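Module Grendach - Apprentissage par démonstration
Notes de la séance 3 : recueillir des exemples de manipulation

1. Rappel

Dans la séance précédente nous avons défini la politique comme une fonction qui prend une observation et qui donne une action. Nous avons supposé que les exemples existaient déjà. Aujourd'hui nous regardons d'où ils viennent, et pourquoi la manière de les recueillir décide souvent du résultat plus que le choix du réseau.

Un exemple, dans ce cours, est un épisode complet : une suite d'observations (images des caméras, positions des articulations, ouverture des pinces) et la suite des actions commandées, avec un instant commun pour les deux. Un épisode a un début, une fin et une étiquette de tâche. S'il manque un de ces éléments, l'épisode reste sur le disque mais il n'entre pas dans le jeu d'apprentissage.

2. La tâche de référence : plier une feuille

Nous travaillons toute la séance sur le pliage du papier à deux bras. La tâche semble petite, mais elle contient plusieurs difficultés que l'on ne rencontre pas avec un cube ou une bouteille. La feuille n'a pas de forme fixe. Sa position ne suffit pas pour décrire son état, il faudrait aussi sa courbure, et celle-ci n'est mesurée par aucun capteur. Enfin les deux pinces sont liées par l'objet : quand l'une avance, l'autre doit céder, autrement le papier glisse ou se déchire.

On décompose l'épisode en phases. Ce découpage sert à l'annotation, l'opérateur ne doit pas s'arrêter entre deux phases.

Approche : les deux pinces descendent vers les bords opposés.
Prise : chaque pince se ferme sur un bord.
Pliage : les bras se rapprochent et la feuille se courbe entre eux.
Dépose : la feuille est posée sur la table et les pinces s'ouvrent.
Retour : les bras reviennent à la position de départ.

La phase de pliage est celle où les opérateurs diffèrent le plus. Certains gardent un bras immobile et font tout avec l'autre, certains bougent les deux en même temps. Les deux stratégies sont correctes. Mais si le jeu contient les deux sans que rien dans l'observation permette de les distinguer, un modèle entraîné avec une erreur quadratique apprend la moyenne, et la moyenne de deux bons gestes est ici un mauvais geste.
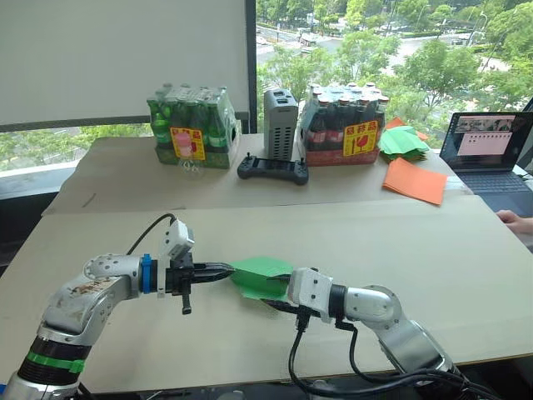
Il y a deux réponses possibles à ce problème. La première est de fixer une consigne : par exemple, le bras gauche tient et le bras droit apporte. La deuxième est de choisir un modèle qui accepte plusieurs modes (modèle de diffusion, mélange de gaussiennes, actions discrètes). Dans le projet Rella nous avons commencé par la consigne, et nous avons permis la variété seulement après les premiers essais. Je conseille le même ordre pour vos travaux.

3. Ce qu'il faut faire varier, ce qu'il faut garder

On entend souvent que plus de variété est toujours mieux. C'est vrai à condition que la variété soit voulue et notée. Pour le pliage, nous faisons varier :

- la couleur de la feuille ;
- l'orientation de la feuille au départ ;
- la distance entre la feuille et le bord de la table ;
- la lumière, en enregistrant le matin et l'après-midi ;
- les objets à l'arrière-plan.

Nous gardons fixes la hauteur de la table, la position des caméras, la fréquence d'enregistrement et la position de départ des bras. Si une caméra est déplacée, même un peu, on ouvre une nouvelle session. Il ne faut pas corriger à la main ensuite, cela prend beaucoup de temps et le résultat est rarement bon.

4. Points de vue

Une vue depuis la tête donne la disposition générale : où est la feuille, où sont les bras. Une vue au poignet donne le contact entre les doigts et le papier. Pendant le pliage, la vue de tête est parfois masquée par les bras eux-mêmes, et c'est justement à ce moment que la vue du poignet devient utile. Il faut donc vérifier la synchronisation des flux au début de chaque session - une méthode simple est de fermer les deux pinces ensemble et de chercher cet instant dans tous les enregistrements.

5. Tri des épisodes

Pour la campagne Dullier, nous avons enregistré 3115 épisodes et gardé 2098 pour l'apprentissage. Les causes de rejet sont, dans l'ordre de fréquence : feuille lâchée avant la dépose, flux de caméra interrompu, opérateur qui hésite longtemps sans bouger, mauvaise étiquette.

Attention, un épisode avec une erreur n'est pas toujours à rejeter. Si la pince manque le bord et que l'opérateur recommence et réussit, l'épisode montre une correction. Ces épisodes sont précieux, parce que le modèle fera lui aussi des erreurs et qu'il doit avoir vu comment on en sort. On les garde avec l'étiquette « reprise ».

6. Travail à rendre

Par groupes de 2, avec l'outil Figueroa installé en salle de travaux pratiques :

a) Écrire une consigne d'opérateur pour le pliage, une page au maximum.
b) Enregistrer une courte session en suivant cette consigne, puis échanger les rôles.
c) Annoter les phases et comparer les limites choisies par les deux membres du groupe. Où est-ce que vous n'êtes pas d'accord, et pourquoi ?
d) Proposer une règle de rejet et l'appliquer à vos propres épisodes.

Le compte rendu est à déposer avant la séance suivante, avec le fichier d'annotations. Les enregistrements restent sur le serveur du module.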